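Wurkmont Tenants' Association
Minutes, December 7, 2024 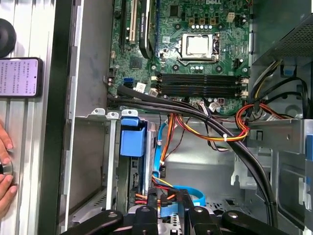
1. Heating bills
Sorcha Paterson read out the letter from Flimerside, which says the new boiler has cut gas use in the building. Remedios Castillo asked what it was being compared to. The letter does not say. Her own bill went up. Sorcha to ask for the meter readings – the real ones, with dates.

2. Lobby repainting
Flimerside's quote is $2,000, with $574 of that listed as "preparation." Several members doubted there is that much to prepare. No vote. A second quote to be sought from Abella.

3. Bike room
The lock was reported fixed for the third time. Remedios tried it on her way in and it opened without a key. Item stays on the list.

4. Office computer
Request for $102 for repairs. Members wanted to know what is wrong with it before paying. Held over.

5. Balance
$879 in the account.

Next meeting in January, if the Cavotlow room is free. We were told the same thing last time.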